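What Is Plastic?

Topic page for ages 8 to 11
Written by Sandamali Fakir. Checked by Tanvir Kanagaratnam.
Page last updated 01/06/2020

Words in CAPITALS are explained at the end of the page.

Plastic is a material made by people. Your toothbrush is probably made of it, and so are the buttons on most shirts, the case of a felt tip pen and the wrapper round a loaf of bread. These things look and feel very different from one another. A wrapper is thin and crinkly. A toothbrush handle is hard. They are both called plastic, but they are different kinds, in the same way that oak and pine are both wood.

The word comes from an old Greek word that means "able to be shaped". At some point while it is being made, every plastic is soft enough to be pushed, poured, blown or squeezed into a shape.

What is it made of?

Everything around you is made of tiny bits called MOLECULES. They are far too small to see. In most things the molecules are quite small and simple. A molecule of water, for instance, has just three parts.

Plastic is made of very long molecules. Think of a paper chain. One loop of paper is not much use as a decoration, but if you join a lot of loops together you can hang the chain right across a room. A plastic molecule is like that. It is made of the same small piece joined on again and again. One chain might have 4,000 pieces in it, or many more, and it would still be too small to see without special equipment.

A long chain like this is called a POLYMER. "Poly" means many.

Polymers are found in nature too. Cotton is made of one. So are wool, hair, spider silk and the rubber that comes from rubber trees. People were using natural polymers for thousands of years before anybody knew what a molecule was.

How the chains behave

Put some cooked spaghetti in a bowl and try to pull out one strand. If the spaghetti is warm and slippery, the strand slides out. If it has been left to go cold and sticky, the whole lump comes with it.

The chains in many plastics act in a similar way. When the plastic is hot the chains can slide past each other, and the plastic goes soft or runny. When it cools down they stop sliding and the plastic becomes firm. You can heat it and cool it again and the same thing will happen. Milk bottles, carrier bags and yoghurt pots are all made from plastics of this type.

There is a second type. In these plastics the chains are joined to each other sideways as well, like a climbing net. Once the net has formed, the chains cannot slide. Heating the plastic will not make it melt. If it gets hot enough it will burn or go black instead. This type is used for some pan handles and for the sockets that plugs go into.

Where does plastic come from?

Most plastic starts as oil or gas from under the ground. The oil was formed from tiny sea creatures and plants that died millions of years ago and were buried in mud.

When oil comes out of the ground it is a mixture of many different things. It is taken to a REFINERY, where it is heated in a tall tower. Different parts of the mixture collect at different heights in the tower. Some parts become petrol for cars and some become fuel for aeroplanes. A smaller part is used to make plastic.

The part for plastic goes to a chemical works. It is broken up into small molecules, and these are joined into long chains. The new plastic is usually cut into small beads called pellets. A pellet is the size of a lentil. Pellets are easy to pour, so they can be sent to factories in sacks or in tanker lorries.

Some plastic is made from plants, such as maize or sugar cane. The plants are turned into the same sort of small molecules, and after that the steps are much the same.

Making a shape

The pellets arrive at the factory looking nothing like a toothbrush or a bowl. They have to be melted and shaped. There are several ways to do this, and the factory picks one to suit the thing it is making.

Moulding by injection. The pellets are melted and squirted into a metal mould. The mould is hollow inside, and the hollow is the shape of the finished object. The plastic fills the space, cools and goes hard. Then the mould opens and the object is pushed out. This is how most building bricks, combs, bottle tops and washing-up bowls are made. If you look on the bottom of a washing-up bowl you will often find a small round bump in the middle. That is the place where the plastic went in.

Blowing. A tube of soft plastic is put inside a mould and air is blown into it, like blowing up a balloon inside a box. The plastic spreads out until it touches the sides. Drinks bottles and shampoo bottles are hollow with a narrow neck, and they are made by blowing.

Squeezing through a hole. This one works like a tube of toothpaste. Soft plastic is pushed through a hole and comes out in a long strip with the same shape as the hole. Drainpipes, hosepipes and drinking straws are made this way.

Sheets. A flat sheet of plastic is warmed and then sucked down over a shape. The trays inside boxes of chocolates are made from sheets.

Curved shapes are easy to make in a mould. So are grooves, rims and raised edges, which come out at the same time as the rest of the piece. A groove or a rim can also make a thin piece of plastic stiffer, so that it does not bend so easily.
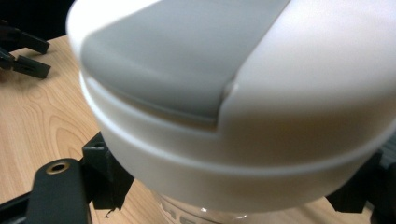

A rounded white lid with a light grey panel on top. A thin groove separates the dome from the rim.

Where do the colours come from?

Many plastics have no colour of their own. They are clear, or cloudy like weak milk. To get a colour the factory mixes a coloured powder or some coloured pellets in with the plain ones before melting them. The colour then goes all the way through. If you scratch a red plastic spade, it is still red underneath.

White has to be added as well. The powder used for white is also used in paint and in some kinds of sun cream.

Whether the plastic is shiny or dull depends partly on the mould. A mould with a polished inside gives a shiny surface. A mould with a slightly rough inside gives a dull one.

A short history

The first plastics were made partly from plants. In the 1860s people were looking for something that could be used instead of ivory, which comes from the tusks of elephants. Ivory was used for piano keys, combs and billiard balls. A plastic made from treated cotton did the job quite well, although it caught fire very easily.

In 1907 a chemist made the first plastic that used nothing from plants or animals. It was hard and dark, and it did not let electricity through. It was used for telephones, radios and light switches.

Nylon came along in the 1930s. It was used for toothbrush bristles first and stockings soon after. Polythene was found by accident in the same years, when an experiment left a white waxy solid behind. By the 1950s plastic things were cheap enough for most families to buy.

Why do people use so much of it?

Plastic is light. It does not rust, and it does not let water through. Most kinds do not break when you drop them, and it costs little to make. Hospitals use it for tubes and syringes that have to be perfectly clean. Plastic round an electric wire stops you getting a shock.

What is the problem with it?

Wood rots and iron rusts, but plastic lasts a very long time. If it is dropped as litter it can blow into rivers and be carried out to sea. Sunlight and waves break it into smaller and smaller bits, called MICROPLASTICS. Fish and birds sometimes eat plastic because they mistake it for food, and it can make them ill.

Plastic can be recycled, but the different kinds have to be sorted first. Look for a small triangle with a number in it on the bottom of a pot or bottle. Each number stands for one kind of plastic. Number 4 is a soft, bendy kind used for bags and squeezy bottles. The number tells you what the plastic is. It does not always mean your council can recycle it, so you need to check the list for your own area.

Using a thing many times is better than recycling it after one use. A lunch box can last all the way through primary school.

Try it yourself: plastic from milk

You will need an adult for this, as the milk has to be hot.

Ask the adult to warm a mug of milk in a pan until it steams. It should not boil. Add 4 teaspoons of white vinegar and stir slowly. Lumps will form. Let it cool, then pour it through a sieve over the sink. Press the lumps with kitchen paper to get the water out and squash them together. Shape the lump into a bead or a flat star and leave it on a plate for a few days until it is hard. You can paint it.

The lumps are made of a natural polymer called casein. Buttons used to be made from it. Do not eat your star.

Word list

MICROPLASTICS: very small pieces of plastic, less than five millimetres across.
MOLECULE: a tiny group of atoms joined together.
POLYMER: a long molecule made of small pieces joined in a chain.
REFINERY: a place where oil is separated into useful parts.

Next topic: What Is Glass?
Back to Materials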